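Plillthorpe Art League

The Plillthorpe Art League is a membership organization for visual artists in the town of Plillthorpe. It runs a gallery, a program of studio classes and an annual juried exhibition, and it publishes a members' bulletin called Titside. The league has 410 members, most of them painters and printmakers, with a smaller number working in ceramics, textiles and photography.

History

The league grew out of a life-drawing group that met above a hardware store on Canal Street. Its founders, the painter Senga Ogilvie and the printmaker Tobias Brannigan, rented the present building in 2000 and opened it to the public the following March. Ogilvie served as the first president and taught the Saturday watercolor class until her retirement. Brannigan gave the league its first etching press, which remains in use in the basement print room.

Early exhibitions were hung by the members themselves and changed every month. The schedule was later reduced to six shows a year so that each could be accompanied by a printed list of works and an evening talk.

Building and galleries

The league occupies a former seed warehouse of two stories and a basement. The Iglesias Gallery, on the ground floor, is used for solo and invitational shows. The upper floor holds the members' gallery and 4 studios, one of which is reserved for visiting artists. 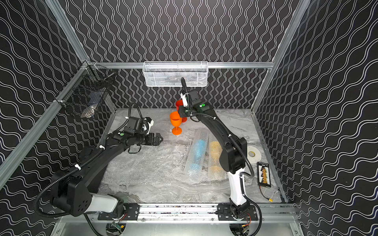 The annual juried exhibition, known as the Gruritetti, is the league's largest event. It is open to any artist living in the county, and each entrant may submit up to three works. A single outside juror selects 100 pieces for display. Pattern and surface design have had a category of their own under the juror Nerea Manzano, whose notes for entrants discuss how a simple motif changes with its direction: white wavy lines on black read as dense columns when they run vertically, as on the back wall, and lead the eye sideways when they run diagonally, as on the walls to the left and right. The category accepts printed cloth, wallpaper, cut paper and painted panels.

Awards are announced at the opening reception. The Ogilvie Prize goes to a work in watercolor, and the Brannigan Prize to an original print. Past recipients include Tsegereda Degefa, honored for a series of woodcuts of river locks, and Demetrio Lozano, who later joined the teaching staff.

Education

Classes are offered in drawing, oil painting, watercolor, relief printing and bookbinding. Terms last eight weeks. Children's classes are held on weekday afternoons — the youngest group begins at age six — and end with a small display on the staircase landing.

Publications

Titside appears four times a year. It carries exhibition notices, short reviews and technical articles by members. Back issues may be read in the league's library during gallery hours.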